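How to Label Your Grippers So Everyone Can Tell Which One Misbehaved
Posted by Hala Mansour, 12/02/2018 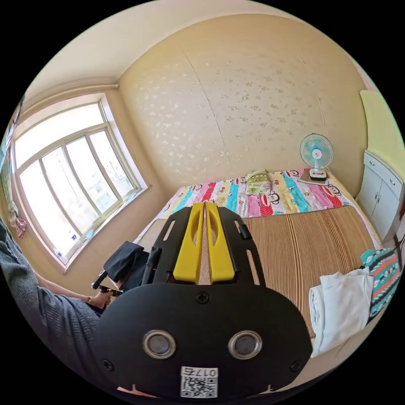

Unit 017 at the bedside, label facing the operator.

Every hand-held gripper starts life as "the gripper." Then a second one arrives and you have "the gripper" and "the other gripper." By the time we had 40 of them at Caltetti, we had "the stiff one," "Ruba's one," and three different tools known as "the good one." Our records were a work of fiction.

What follows is the labeling practice we settled on. It is not a standard in the sense of something you pay for and frame. It's two pages taped inside a cupboard door, and it has survived longer than most of our official procedures.

What you need

A label printer, white label stock, rubbing alcohol, a lint-free cloth, and one spreadsheet. One. If you already have two spreadsheets, pick a winner before going any further.

Step 1: Decide what a number means

A number belongs to a body. Fingers get swapped, screws get replaced, and lenses get scratched and changed out, but the body keeps its number until it goes in the bin. When it does go in the bin, the number goes with it. Do not hand 009 to a new tool out of sentiment. We did this once and spent most of March trying to work out how 009 had improved so much.

Use three digits with leading zeros, even if you own four grippers. You will be glad of it when a computer sorts them.

Step 2: Add the side

If your tools come in left and right versions, put the side on the label, straight after the number. We have labels that use the character 右, for right, and it does the job nicely in very little space. A word works too. What does not work is a mix, where some tools say R, some say Right, and one says "other hand." Choose one style and write it at the top of the spreadsheet.

Settle whose right you mean while you're at it. Ours is the operator's right, with the tool held in the working position. The opposite view was argued at our Prondthorpe site for an entire lunch.

Step 3: Print text and code together

The QR code is for the scanner and the printed number is for people. You want both on the same label, and they need to say the same thing. That sounds too obvious to write down, but I have scanned a label reading 022 and been told I was holding 031.

Keep the code itself dull. Ours holds the number and the side. Kassab, who supply our label stock, suggested adding the purchase date, the site and the firmware version, and we tried it on one batch. The firmware version was wrong within a week and stayed wrong forever, as things printed on labels tend to.

Step 4: Pick the spot

Flat surface, no screws under it, nothing that moves across it. On a body with two lenses, a spot below them works well if you leave a clear margin. A label corner that lifts and drifts into a lens will ruin a session quietly, and you'll find out when you review it.

Put the label in the same spot on every tool. Clean with alcohol, let it dry, press from the middle outward, and leave it alone for an hour before anyone grips anything.

Step 5: Agree on which way is up

We argued over this more than all the rest combined. Upright for the person holding the tool is upside down for somebody else, and also for the camera if the tool gets turned over. A QR code scans either way. People can turn their heads. Choose one direction, stick to it, and don't peel off working labels to fix the old ones. Ruba Hattar peeled six before we stopped her, and four tore.

Step 6: Check before each session

Before you start on the first towel, do this:

Read the number out loud.
Scan the code and see that it agrees.
Confirm the side.
Run a thumb over the corners of the label.
Write the number on the session sheet, including the zeros.

It takes less than a minute, even for people who sigh while doing it. In a home setting, do it at the door, before the sheets and pillows and folded laundry start competing for your attention.

Step 7: Replace labels properly

A worn label is replaced by the same label, printed from the spreadsheet. Never write over a faded number with a marker. Our Gevville store has a tool that might be 013 or 018, and it has been on a shelf by itself ever since, waiting for someone to remember.

Log every replacement with the date and your initials. If the label was unreadable during a session, mark that session too, so whoever goes through it later knows to check the number.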